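**Progress report to the Arboleda fund, March**
Prepared by Yurani Nina, Lusden household chores project

We had a really good month! The question you funded us to chase is whether a machine can take over the small, fiddly chores people do at a table, like unpacking a box or putting things back where they belong. We're closer than I expected in the fall on some of these, and still a long way off on others (soft paper, mostly).

Box work took up most of our time. People do the chore first with hand-held grippers, and the Skustlow arm learns from those recordings. We now have 600 usable ones, up from 100 at the last report. 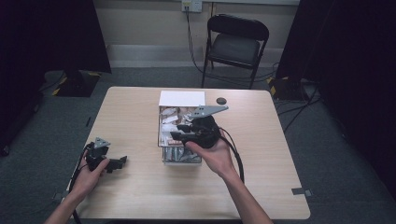
**Could a machine unpack a box in someone's home today?**
Only a simple one, with a person nearby to step in. Our arm handles stiff items well, but it still grabs paper and product together and can't always tell which one it has.

Wiping and clearing went better. The Edov software update gave us much smoother motion near the tabletop, and the arm bumps the surface far less than it used to. I watched it run the clearing routine on Thursday and caught myself cheering (quietly, people were on calls).
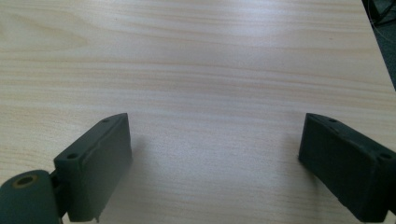
Spending is on plan, apart from gripper fingers, which wear faster than we budgeted for. We've ordered 2 more sets and can cover them from the travel line if you're all right with that. Please let me know before the next payment.

Next up are 3 chores: folding hand towels, sorting silverware and closing lids. Lids worry me the most, and I'm dying to try them. Shop-floor packing will wait until the towel work is under way.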